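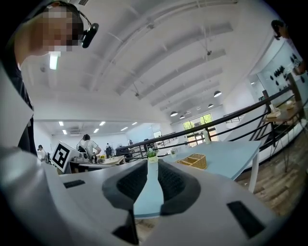

What is in the Rerholm set?
Tabletop tasks done by people with a hand-held gripper in each hand, 60 episodes per task, with views from the head and from the grippers.

We love how much variety you can get out of one table and a few household objects! Episodes are short, and each one comes with a plain-text task label. 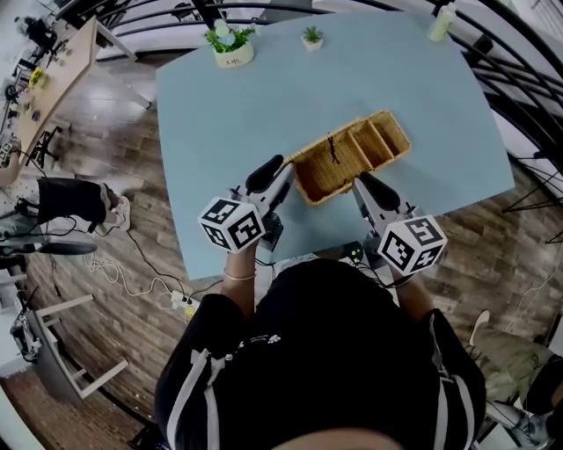 Basket task, head view. Marker cubes on both grippers.

Tasks so far

1. Basket. Bring both grippers in to the wicker basket and shift it. Gripper views are fisheye and ship uncorrected, so run the Lubis undistort script first if your model wants straight lines.
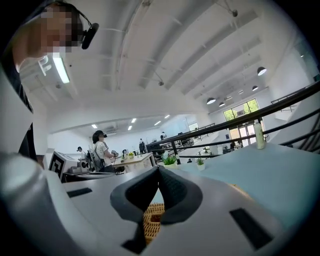

2. Lidded box. Both hands again, and our favorite to watch on replay (the wrist angles people come up with are great). Label is box_lid. Dorian Aubert and Izzati Majimbun wrote the splits: 50 train, the rest held out. 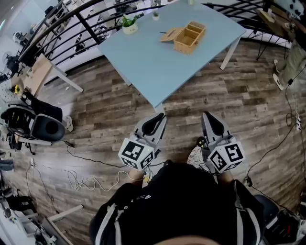
Box task, head view, lid open.

Known issues

Tracking drops out when a cube turns away from the head view. 11 episodes are flagged in notes.txt; we kept them in. Send fixes to Fikri Lau, new task ideas very welcome!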